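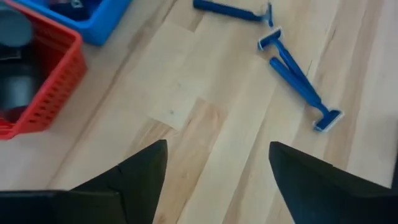
Pale boards with mixed grain. Which of them would you call "natural"?

Consumer Claims and Everyday Goods
Handout 5: Words on the label
Jhair Echeverri

Reading for this session: the Arnalen packet, first half. Skip the foreword, which was paid for by a trade group and reads like it.

1. Where we left off

Last time we looked at price claims ("was", "now", "compare at"). Those are at least checkable in principle. You find the old price, you look at how long it was charged, and you have an answer. Today's words are harder. "Natural", "gentle", "professional", "tested", "recommended". Most of them sound like facts and behave like moods.

Keep one question in mind for the whole session: what would have to happen in the world for this claim to be false? If you can't think of anything, you are probably not looking at a claim.

2. "Natural"

Take a board. It came from a tree, so it is natural. It was cut, dried, sanded and sealed, and a seller will still say natural. Some sellers mean the material, some mean the color, and some mean only that no stain was added. I have read catalogs that used the word in all of these senses within a few pages. The buyer supplies a meaning and the seller never has to.

People often answer that everyone knows what is meant. I doubt it. When I put the question to a past class, the arguments went on past the break, and these were students who had done the reading.

3. "Tested"

Tested by whom, against what, and what was the result? A product that failed every test it was given has been tested. The Navorness skin cream case in your packet is useful here. The front of the box said "tested on 2,000 users". The small print said that 941 of them returned the form. The percentage on the front was worked out from the 941, with no word on the rest. Were they happy and busy? Did they get a rash and throw the tube away? The company did not know, and I don't see how it could have printed the larger number with a straight face.

Note also what the form asked: "Did you enjoy using the product?" Then look at what the ad said: "works". Those are different things – a person can enjoy a cream that does nothing at all.

4. "Disposable"

An odd one, in that it began as a selling point, became something close to an insult, and is now often left off the pack. Anything can be disposed of. The word is really a prediction about how long you will keep the thing, made by the party who gains if you keep it a short time.

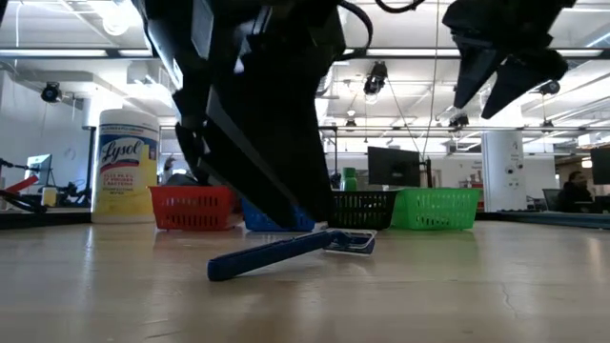
Blue disposable razor, foreground. 

With razors the makers usually talk about the number of shaves. Ask how a shave was defined. A whole face? Legs? After how many days of growth? The Tello leaflet gives a figure and no definition, so it can't be compared with anyone else's, and I suspect this suits Tello fine. Jevcombe does define a shave, but the definition sits on page 26 of a document that few customers will ever open. I give them partial credit.

5. The other side

Some writers hold that vague words do little harm, as shoppers discount them anyway. Perhaps. But firms go on paying to print them, and that needs explaining. The discounting studies I have seen ask people in a quiet room with plenty of time, which tells me little about a person in a store with two kids and a full cart. Bring a better study if you know of one. I would like to read it.

6. For next session

Find a label at home with at least one of today's words on it. Copy the wording exactly, including any asterisk and whatever the asterisk leads to. Write half a page on what would make the claim false. No food labels please, those fall under different rules and we get to them in April.

Papers go in the tray outside my office by 4 p.m. Typed, stapled, name on the back.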